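CAN A ROBOT TIDY UP YET?

A reader in Florkgate wrote in after our February issue to ask a fair question. She has two small children and a living room floor she can't see, and she wants to know when she can buy a machine that will put the toys away. She doesn't care if it talks or has a face. She wants the toys in the basket and the basket by the wall.

The short reply is not this year. The longer one takes a little more room.

Machines have been good at picking things up for a long time, as long as the things are all alike. A packing line can move the same carton all night without trouble. The carton has flat sides, it always arrives the same way up, and it doesn't change shape when you squeeze it. A stuffed animal has none of that going for it. It has legs that fold under, ears that flop, and no obvious place to hold. Drop it twice and it lands two different ways. Now put several in one basket, pressed against each other, and ask a machine to decide where one toy stops and the next begins.

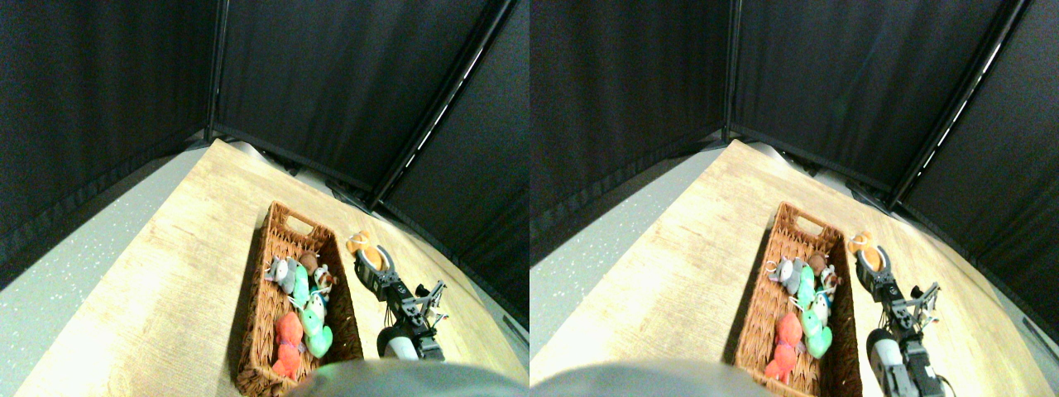 People do this without looking very hard. You reach in, feel something soft, and adjust your fingers until you have it. If two come up together you shake one loose. Most robot hands have two fingers and not much feeling in them, so nearly all of the adjusting has to be done with cameras. That works fairly well when the toy is out in the open. It works less well when the hand is down in the basket and blocking the view of what it is supposed to grab.

We have been keeping a rough log of this kind of work for a while now, from published clips, trade show visits and what the makers send us. The log is up to 1388 attempts at household and shop-floor jobs, everything from folding towels to filling parts bins. We score each on a plain scale of four. A one means a person had to step in. A four means you could have left the room. Soft toys in and out of a basket mostly get a 3, and that is better than we would have guessed when we began. Towels are still lower. Cutlery is lower than towels.

The trouble with a 3 is what it means at home. A machine that gets most of the toys and then stops with one wedged in a corner has not saved you a trip to the living room. In a shop it can be different. Mornamus, which makes bin-picking stations for small warehouses, sells its system on the understanding that one worker looks after four of them and clears the jams. That makes sense where somebody is on the floor anyway and being paid to be there.

The last item in a container is its own kind of problem. With a full basket, a machine can take whichever toy is easiest. With one left, there is no choice. It has to go to where the toy is, and if the toy is up against the side, the fingers need to fit between the two.
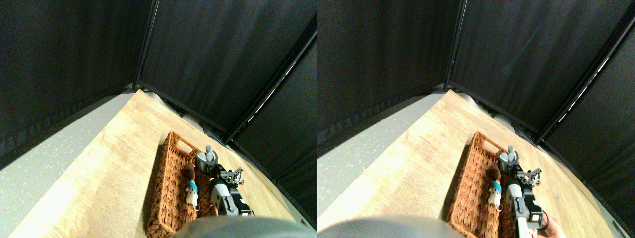
One plush toy in a blue scarf, against the side of the basket.

Rims and handles matter more than you might expect, too. A person bumps a basket and thinks nothing of it. A robot arm that bumps one may push it along the table, and then everything it had worked out about where the toys were is wrong. The better systems look again after every grab. The cheaper ones do not, and it shows.

As for price, we can't give our reader a useful number. The home machine Jemine has talked about has no date and no price on it. Szczepańska leases an arm for stockrooms and laundries, but it needs a fixed table and a trained operator, and the company told us plainly that it has no plans for houses with stairs, pets or children in them.

Our advice for now is a bigger basket with low sides. We will look at laundry folding in the next issue, and if you have a chore you would like us to check on, write to the usual address.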